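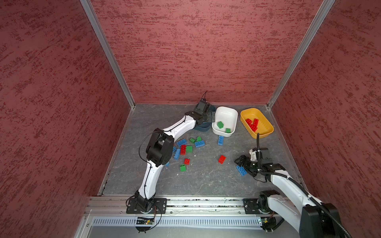 Photo: Gøran Boström / Stula

[stula-bricks] Re: Sorting by colour or by size first??
From: Ronja Eide
Date: 2024-02-02

Hi all,

quick one before I have to run, sorry for the top half being a mess. Tuấn's message is quoted further down for those who get the digest.

Short answer: colour first, if it's a small mixed lot and only a few colours. Size first if it's a big tub of everything. I know Britt-Marie will disagree and she has a point, see below.

What I do. Shallow bowls, in a row at the back, one per colour. Bricks spread out in front on something flat and hard, nothing with a pile. I used a blanket for years and it's hopeless, the plates go under and you kneel on them later. A hard floor is noisy but you can see every brick and slide a finger under it. Grey is good by the way. Red, green and blue all show up well on a grey floor. White bricks I'd want something darker for, and light grey ones, well, good luck.

Yellow bowl has the reds in it, white bowl the greens, blues in the dark bluish one. Tuấn asked whether the bowl ought to match the brick. I say doesn't matter as long as you don't change it halfway. Only one I'd be stubborn about is never blue bricks in a bowl of EXACTLY the same blue, you tip it up at the end and leave two behind. Dark blue-grey is fine. Red in yellow is very easy on the eyes, and so is green in white.

Keep the bowls low. Tall jars look lovely on a shelf (Vellel do a nice one with a lid) but for sorting you want to see in from where you're sitting. If you have to lean over to check what's in there you'll stop checking and then there's a green in with the reds. Jars afterwards.

And spread them out properly before you start. Not a heap. A heap means you take from the top and the edges and the last bit is all 1x1s. I just sweep the lot sideways with my forearm till nothing is lying on anything else.

Gaps between the bowls too, a hand's width if you've room. Mine used to touch and a brick would bounce off one rim into the next one, then you have to fish it out. Not a big thing but it happens a lot.

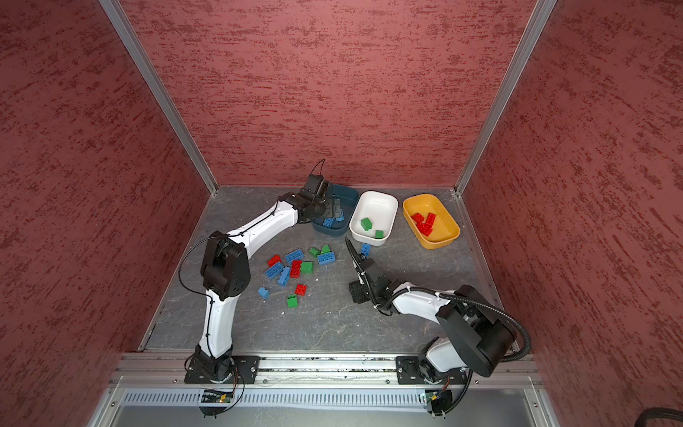
The other question was which colour to start with. I go for whichever there's most of, the floor clears quicker and it's easier to see what is left. Other people do rarest first. Eilif does one colour all the way through, then the next, and won't pick up a red while he's on blues. I can't do that, I take whatever is nearest and put it where it goes. Slower on paper I expect but I don't get bored. Try both on a small lot and see which one you hate less.

Leave the ones nearest the bowls till the end, they're no trouble where they are. Start with the ones close to your knees or you'll be sat on them.

Things to put aside before any of this:
anything chewed
anything with stickers half on
bricks stuck together – don't stop to prise them apart, separate dish, do it with a cup of tea after
off-brand, if you care (I don't, for the play boxes)

Now Britt-Marie's point, which she made in April when we did the Ponce lot. With 1796 pieces in one go, colour first gives you a bowl of reds where you can't find a thing. Your eye finds a shape among mixed colours far quicker than a shape among all the same. Quite true! For lot 369 we ended up redoing all the reds by size and it took longer than the first sort. So: big lot, shape first, and colour only inside the boxes that get used a lot. Small lot for kids, mostly 2x4s and the like, colour is plenty and the kids will keep it up themselves, more or less.

On washing, before. In a net bag, lukewarm, bit of washing-up liquid, flat on a towel. I did it after sorting once and had to sort again, obviously.

Right, must go. Gøran still has the spare trays from Skullo if anyone wants them, write to him off list pleas. First come etc.

Ronja

Tuấn Lâm wrote:

> Hello everyone, new here. I've been given a mixed lot for my two
> (4 and 6) and would like to get it sorted before it goes in their
> room. Mostly ordinary bricks, red, green and blue, hardly any
> special parts.
>
> Do you sort by colour or by size first? And does it help if the
> bowl is the same colour as the bricks? I only have three bowls
> and they don't match anything.
>
> Also where do you put the bowls? I had them all round me in a
> circle and kept putting things in the wrong one.
>
> Thanks in advance
> Tuấn

PS forgot the circle. Don't! Row at the back, all in front of you, same order every time.

--
stula-bricks mailing list
To leave the list, send an empty message with "leave" in the subject line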